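4.2 Gripper comparison

We compared two controllers, called Dakgate and Umali after the branches they were developed on, using the same small servo arm and the same gripper. The task was to move colored wooden cubes from an open tabletop into a shallow black box. Each controller received the same 300 training episodes and the same joint limits. The box and the loose cables stayed within the arm's reach, so a policy also had to keep the gripper clear of both.

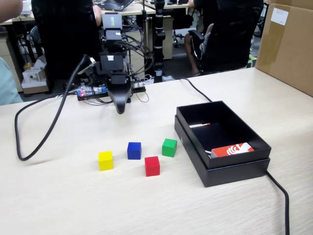
Figure 3. Desktop arm with four cubes on the table and the open box to their right.

Dakgate sends a new joint target at every step. Umali plans a short chunk of motion and plays it out before looking again. On the open table the two were hard to tell apart. The difference came at the box wall, where Umali sometimes finished a chunk after the cube had touched the edge. Dakgate corrected sooner – at the cost of a visible shake in the wrist. We lowered its gain by hand and kept that setting for the remaining trials.

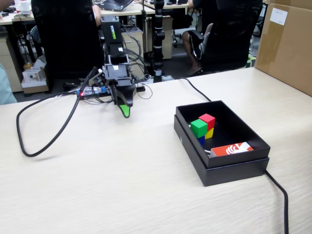 Kibet Lukumay objected at the October review that a shorter chunk would close most of the gap, and that the comparison was unfair to Umali until this had been tried. We reran it with the chunk length cut to 4 steps. Wall contacts went down, but each trial took longer.

Corner placements were the weak point for both controllers. The fingers need room to open, and a cube already lying against the wall takes up part of it.
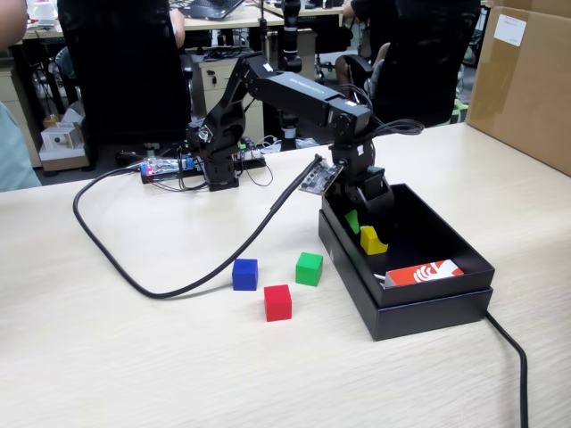
We therefore scored a release in a corner separately from a release in the middle of the box. Dakgate succeeded in 70 percent of corner trials. Results for Umali are given in Section 4.3.

Comments (2)

Fredy Salazar: Did you recalibrate between controllers? Our wrist servo drifts after almost 1000 cycles.

Prusetti: Would like to see the gain values in the appendix.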